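Friday, December 23, 2022

Last practice before the break and I have the house to myself for an hour, so I'll write this down before I soften on it.

The club has decided we are going to have a "shared player development model". That's the phrase on the email. It came in at lunch with a slide deck attached, and I read the deck on my phone in the truck outside the Sestell rink with the heater running, which is probably not the mood its author had in mind. From January every team from under eleven up is supposed to use Zostura. You put in your practice plans, you put in your shift charts, you give every kid a score from one to five in a long column of things, and at the end of the month it tells you who is trending up.

I have coached under-thirteen girls for six winters. I can tell you who is trending up. The small left-shot defender who couldn't cross over to her weak side in November can do it now, and she does it in games too, when she's tired and somebody is bearing down on her. I didn't need a green arrow for that. I needed to be standing on the blue line.

All right, that's the grumpy version. The fair version is that a lot of teams in this club have coaches who change every year, and the new one starts with nothing, not even a list of who shoots which way. A record would help them. I'd have liked one my first year. But a record is a page of notes and this is a subscription. It costs the club $517 a season per team, and I went back through the deck twice looking for what we stop paying for to cover it. It doesn't say. My guess is goalie sessions. It's always goalie sessions.

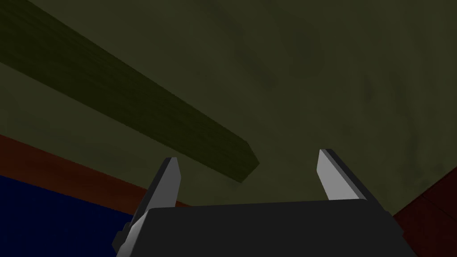

The other thing I can't get past is the scoring. Give three coaches the same kid and ask for a number out of five on "compete level" and you'll get three numbers, and they'll mostly tell you how the coach's own week is going. Then the software averages them and prints it to two decimal places. The parents will see it, too. They say they won't, but a parent portal is on the second-last slide under "phase two", and I have been around long enough to know what phase two means. It means March.

I wrote a reply and didn't send it. Then I wrote a shorter one asking whether anyone had talked to a club that has used it for a full season. Sent that. No answer yet, and I don't expect one before the new year.

Practice itself was good. We had 60 minutes of ice and I gave up the last stretch to a scrimmage with no whistles, which they'd been begging for. Before that we worked on breakouts, and I tried the change I've been chewing on all week, having the centre come lower and slower instead of flying the zone. It looked awful for the first few goes. Two of them kept arriving at the same spot and staring at each other. Then it clicked for the older line, and they came up the middle with actual passes, tape to tape, and the bench noticed and got loud. The younger line still hates it. I'm not sure they're wrong. It may be that they don't have the hands for it yet and I'm teaching a thing I like watching on TV. I'll give it two more practices and then be honest with myself.

Goalie was quiet tonight. She let in a soft one in the scrimmage and then didn't talk to anybody on the way off. I said good job on the rebounds, and it was true, and she gave me the look that means she'd heard the first half. Must remember to get someone to shoot on her properly in the first week back, low and to the blocker side, none of this parade of kids winding up for slapshots they can't lift.

The Bayram tournament is the first weekend after school goes back. We're in a pool with teams we have no business playing, going by last year, but last year's scores are a poor guide at this age. Half of those girls will have grown four inches. A dad asked me in the lobby if we'd "be competitive" and I said I'd no idea. He seemed to think I was being modest. I wasn't. Anyone who tells you in December how a group of twelve-year-olds will play in January is selling something, possibly software.
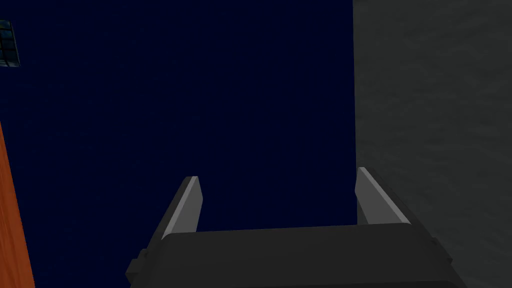
Two gripper fingers leaning away from each other above a dark grey base. Computer render.

He also asked about the Trestus camps. I get this one every Christmas. Three days, a jersey, a water bottle, and a written evaluation at the end that as far as I can see says the same thing for every skater: good edges, work on head-up play. I had two kids come back from it last year. They'd had fun, and I'm all for fun. Were they better? One was, a bit. She had also spent most of the holidays on the outdoor rink at the end of her street, so I know which one I'd credit, and it was free.

I told him if she wants to go, send her, and if she'd sooner sleep in and eat shortbread, let her. He wanted a different answer. I think he wanted me to say that she'd fall behind. They do all worry about that, and there are plenty of people happy to agree with them for a fee.

Things to do before the first practice back: new pucks (we're down to a sad half bucket), find the good whistle, ask about swapping our early Sunday slot, tape the hole in the puck bag or buy another one. Look up whether Zostura lets you export your own notes if the club drops it after a year. I'd bet not. I'll look anyway.

Skates are still in the truck. They'll be frozen stiff if I leave them, so that's me back out in my slippers.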